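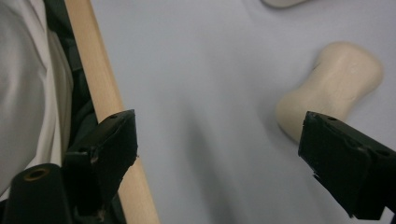

From: Vilja Turunen
To: gripper-bench list
Re: pads for the hand-held, foam or rubber?

Hi Kaisu and everyone,

On Saturday Kaisu Seppälä wrote:
> We're on our second set of foam pads and I'm tempted to
> switch to the Kolleo rubber ones. Has anybody run both on
> round stuff? Dowels are our worst case. Also, is it worth
> keeping the wrist camera if we go with the new controller?

I've had both on the bench, so here's my two cents' worth. The black pads are chipped along the front edges now and the left one looks like it's peeling, but I keep putting off swapping them because they still hang on to a dowel pretty well! I got 454 grabs logged on this pair, mixed dowels and turned wooden bits, and dropped 18. The Kolleo set did 230 and dropped almost the same number, mostly when I came in at an angle (my fault half the time, I reckon). On cloth the rubber wins easily - it picks up a fold the old ones just slide over.

Colour matters more than I expected. Black fingers on a pale sheet are dead easy for the tracker to find, and when I tried the grey Imel fingers it lost the tips 3 times before lunch.

As for the camera, keep it. Veikko ran the Pradano controller without one in May and went back within the week.

Has anyone got the screw spacing for the Declercq fingers? Mine came with no drawing and I don't want to drill until I know.

Cheers,
Vilja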